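Garra Nireck: o que vi no dia aberto da Zammont

Em maio fui ver a Nireck montar e desmontar processadores em placas-mãe. A demonstração durou quase 200 minutos, com duas pausas. A garra é compacta e os parafusos sextavados ficam à vista – bom para a manutenção.

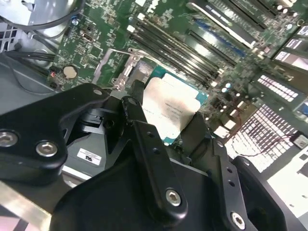 Minttu Lehtinen achou o ritmo lento para uma linha de produção e preferia ver mais peças por hora.

Concordo em parte. Para uma bancada de reparação serve, mas o manual é fraco. Nota: 3,5 em 5.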